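Prodcombe Farum desk top, light oak finish

Reviewed by Tadeusz Nowicki

The Farum is sold as a top only, for use with your own legs or trestles. I bought the smaller of the 2 sizes in September to replace a painted board that had begun to sag. It arrived flat, with corner protectors and a bag of screws. Fitting it to existing trestles took 20 minutes with a hand screwdriver. The pilot holes were correctly placed and none needed redrilling.

The finish is a light tan with a fine grain. It is not matt, whatever the product page says. Under ceiling lamps it throws back distinct bright spots, and reading glossy paper at the desk in the evening means shifting the page or the lamp.

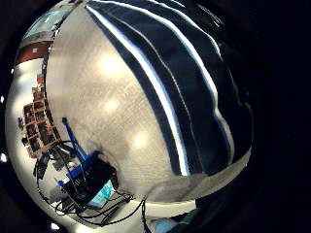
Farum surface under room lighting, with striped dark fabric alongside.

Wear after 7 weeks is slight. Mug rings wipe off with a damp cloth. A ballpoint pressed through a single sheet leaves a mark visible at a low angle, so a desk pad is advisable. The front edge is square and becomes uncomfortable under the forearms during long typing; the Deretel top I used previously had a rounded edge and was better in this respect.

Stiffness is good. With a monitor arm clamped at the rear there is no visible bow.

Score: 8 out of 10. One point off for glare, one for the front edge.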